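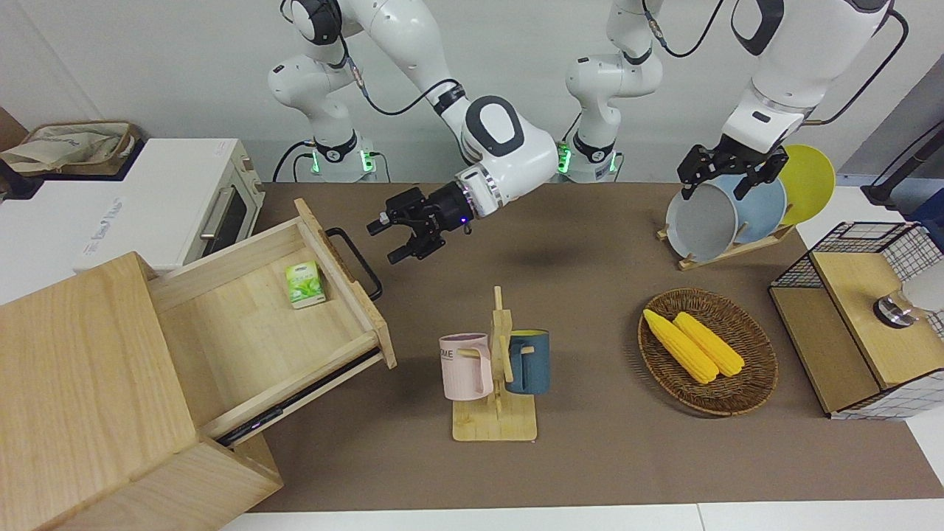 Miroslava Dovhaniuk still winces a bit when she tells the story of the plates. "I'd gone to refill my tea," she says, "and I heard this awful crunch – you know that sound from your own kitchen, and your stomach just drops!"

She looks after the two-armed setup at Troltside, where the arms spend their days on small household chores (dishes into a rack, drawers open and shut, that sort of thing). On run 340 back in July, the left gripper took hold of a plate in the rack and simply kept squeezing. The plate cracked, and the arm went on lifting what was left.

Her colleague Tín Trình found the cause after two long evenings with the logs. An update to Vulix, the control software they use, had put the grip force limit back to its factory setting, which was far too high for a dish. "It never complained, that's what bothered me," he says. "As far as the arm could tell, it was having a lovely day."

They now check the limit before every session, and a sudden jump in force stops both arms at once. Miroslava also asked for a second stop button near the kettle, and she got it. Has it happened again? "Not so far," she says, laughing, "but I take my tea in very small cups these days, so I'm never away for long."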